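Home News Phones Tablets Careers Contact

Beltusari is hiring a part-time tablet reviewer

We cover phones, tablets and e-readers for people who buy one device and keep it for years. The reviewer will test budget and mid-range Android tablets and write two reviews a month, 700 words each. Battery and display tests follow our own checklist, which we send on the first day.

The job is remote — loan units are shipped to you and go back within 30 days. Pay is $200 per review. The contract runs for six months and can be renewed in June.
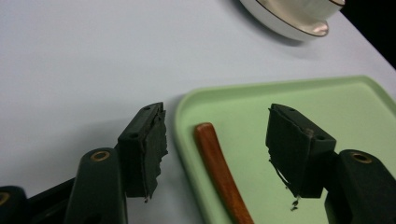
You need at least one year of published writing and a reliable internet connection. Experience with benchmark software helps but is not required. Send two writing samples and a short note through the Careers form by Aug 8, 2021.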